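Home About Archive Workshop Links Contact

Teaching bags

27 October 2018

I have been at Fesa since August and most of what I do there is pick things up. I have a hand-held gripper with a camera on it, I carry it through a job the way I would like the robot to do it, and the recording goes into a folder with all the other recordings. Then I put everything back and do the job again. People at home keep asking me what the work is, so I am writing it down once and will send them the link.

The last two weeks have been carrier bags. The job is to open a thin bag, put one kitchen thing in it and move the bag to the side of the table. A person does this at the till without looking. With two fingers and no thumb it takes a good deal longer, and I was bad at it for the first few days.
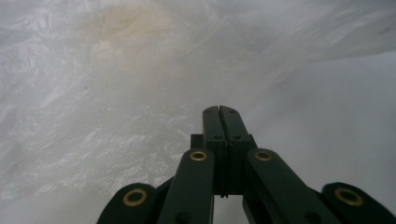

M. Rajput

The tool is called the Nidel. You squeeze the handle and the two fingers come together, and when you let go they part again. It has link arms on either side with a brass ring at each pivot. The robot in the next bay at Nernham has the same fingers on its wrist, so whatever I can do with mine it should in principle be able to do with its own, if the arm can reach and the learning part has understood what I was up to. That second "if" is somebody else's job.

Before this we did demonstrations by remote control. You sat at a desk with a controller in each hand and the arm copied you, a little behind. I did that for most of my first month. It is fine for blocks and cups. With a bag it was miserable, as you couldn't feel when you had hold of the plastic, and by the time you saw on the screen that you had missed it the arm had already gone up in the air with nothing. I would get through a handful in a morning. With the Nidel in my hand I can feel the film slide between the fingers and I can stop and go back for it. The recordings are better for that, and my neck is too.

There are some things you still want the remote set-up for. Anything where the arm's own shape matters, for instance. My elbow will bend in places where the robot has no elbow, and I have made perfectly good recordings that the arm then could not follow because I had leaned over the table to get a nicer angle. Now I keep my feet in one spot and if I can't reach without leaning I move the tray.

The target for the bag job is 2,000 good recordings. I have 431 as of Friday evening. That sounds poor written down, but a lot of the first week went on ones I threw out, and I think I was right to throw them out. If I fumble and then recover, I keep it. If I fumble and use my other hand to help, it goes. The robot has no other hand on this job and would only learn to wait for one.
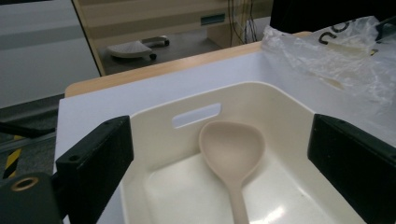 Spoons are harder than they ought to be. A flat handle on a flat floor gives you very little to get under. What I do is bring the fingers down one each side of the handle, lower than feels polite, until they just touch the bottom of the tray, and then close slowly. If you close fast the handle twists and the bowl end swings round. I lift straight up until it is clear of the walls and only then turn it. My early ones all turned too soon and knocked the side, and when the first lot was tried out on the robot it knocked the side as well, in the same place. I found that quite useful to see. It does copy you, bad habits included.

We change the start position every time. The tray gets moved a bit, or the spoon is turned round, or the bag is flung down wherever it lands. I used to arrange the bag neatly because I am that sort of person, and I was asked to stop. A neat bag teaches the robot about neat bags. Now I screw it up in my fist and drop it. On some mornings I use a fresh one off the roll and on others one that has been handled so much it has gone soft, and they behave quite differently. The fresh ones cling to themselves and the soft ones fall shut.

A few notes on picking up a bag, mainly for myself, though the next person at this bench can have them.

Find a ridge. There is nearly always one standing up somewhere in a crumpled bag, and it is much easier to pinch than a flat bit.

Come at the ridge from the side, so a finger goes down on either face of it. Coming along its length mostly pushes it over.

Go down with the fingers open wider than you think you need.

Do not chase. If the fold moves away, lift off, look, and go again. Long chases confuse the training, I am told, and they make me cross in any case.

After the pinch, wait one breath before lifting. I don't know whether this helps the robot. It helps me.

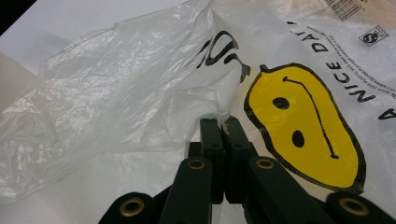

I had expected the printed bags to be a problem. My thinking was that the robot would get attached to the print and reach for that every time. The ones who do the training said to mix them in with as much variety as I could get, and so I have been bringing bags in from home. My kitchen drawer has never been so tidy. I have to say I like the cheerful ones better than the plain ones when I have been at it since the morning, though I've no measurement for that.

The actual opening of the bag is still the weak part. You can have a good pinch and still have hold of both layers, and then you lift and the bag hangs there closed. I can feel two layers against one, just, through the handle. The camera can't, and I'm not sure what the robot is meant to go on. My guess is that it will learn to give a small shake and look again, because that is what I do, and I have started doing the shake on purpose in every recording where I get two layers. We shall see when the next batch is trained.

I do 9 recordings and then put the tool down for a few minutes. It isn't heavy but you hold your wrist very still, and the ache comes on in the evening when you are trying to peel potatoes. I've swapped hands a few times. The left-handed ones look clumsy on playback and I have marked them so they can be left out if they want.

On Monday I carry on with the bags, and once I get to the full 2,000 there is talk of zips. I had a go at a pencil case on Thursday in my lunch break and got it halfway open before the whole thing started travelling across the table with me. It probably needs something heavy in the bottom. I will try it with a tin of beans.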